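Imeck Simulated Manipulation Course

The Imeck Simulated Manipulation Course, usually shortened to Imeck, is a student robotics project and elective module taught at the Bedberg technical college. Students program a simulated robot arm to carry out sorting and transfer tasks on a virtual workbench. The course was set up by Zewditu Seyoum, a lecturer in control engineering, and takes its name from the software package written for it. All assessed work is done in simulation. A short practical block on a real arm is offered to students who have passed the simulated tasks.

Background

Before Imeck, robot programming at Bedberg was taught on a single industrial arm. Each group had a fixed slot at the machine, and a collision or a tripped safety stop could use up most of it. Seyoum proposed moving the early part of the teaching into a physics simulator so that every student could work on the same problem at the same time, and so that failed runs could be repeated from an identical starting state.

The first version of the software was written over one summer by final-year students. It had a flat table, one arm and a set of cubes. Contact between the cubes and the gripper was poor, and objects tended to slide or jump when released. The second version replaced the contact model and added crates with proper walls and floors in place of solid blocks. This version remained in use, with small changes, for the rest of the period described here.

Software

The package has three parts. The scene builder, called Zalell, places the table, the arm and the loose objects from a text file. The task runner, called Picard, loads a student's program, runs it against a chosen scene and records the result. A separate viewer draws the scene from one or more virtual cameras. Students may write their programs in Python or in C++, although nearly all submissions are in Python.

Scenes are generated from a seed number. The same seed always gives the same layout, and staff hold back a group of seeds for marking. A full task set contains 300 practice scenes and 74 marking scenes. The layouts differ in the position and angle of the crates, the lighting and the camera pose. Object colour can also be varied, but this is switched off in the first assignment.

Workbench

The virtual bench has a perforated top, with holes in straight rows. The pattern has no mechanical function in the simulator. It was included because regular features on the surface give the vision code something to lock on to, and because they cause trouble for simple edge detectors, which was considered useful for teaching. Students who threshold the picture by brightness alone commonly find that the holes are returned as objects.

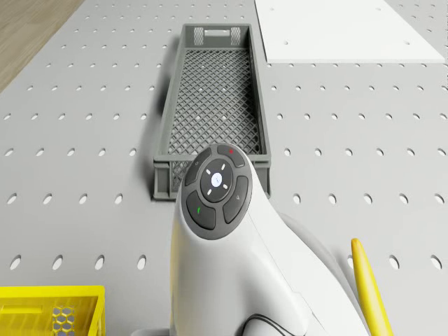
Crates are modelled as open containers with rim, walls and floor. Mesh and handle openings are kept in the visual model but left out of the collision model, where each wall is treated as a plain slab. This shortens the time needed for each run. It also means that a gripper finger cannot be passed through a handle opening, a limit stated in the course notes and still a regular source of questions.

The arm is controlled through joint positions or through a target pose for the tool. Pose control uses a built-in inverse kinematics solver, which returns an error if the target is out of reach. Programs that ignore this error keep the last valid position and normally fail the task by running out of time.

Assignments

The module has four assignments. In the first, the student moves the arm through a list of poses without touching anything on the bench. The second covers camera calibration, with the rows of holes used as the reference pattern. The third asks for the position and angle of a crate to be found from a single camera view. Part of the crate may be hidden by the arm, and students are expected either to deal with this in the estimate or to move the arm clear before looking. The fourth combines the earlier work in a complete transfer task.

A run ends after 2,000 control steps or when the program reports that it has finished. Marks are given for the final position of the object, for contact forces and for the number of steps used. Contact with the bench above a set force ends the run with no marks for that scene. The written report carries the same weight as the fourth assignment.

Competition

An internal competition is held each June, after the final reports have been handed in. Entry is open to current students and to those who took the module in the previous year. Programs are run without changes on 500 new scenes, and the results are published as a ranked table with the median score for each entry. No prize is awarded. Source code from the leading entries is kept in the course archive with the permission of the authors.

The rules were revised on 2019-07-02. The revised text allows trained models as well as hand-written vision code, provided that the training data come from the practice scenes. It also sets an upper limit on the memory a program may use, following a dispute over an entry that stored a complete table of arm poses in place of planning them.

Limitations

Reviews by staff have noted that programs tuned in Imeck do not carry over well to the real arm. The main causes given are the simplified collision shapes, the absence of joint play and the clean virtual camera images. Optional noise settings were later added to the viewer. They are not used in marking.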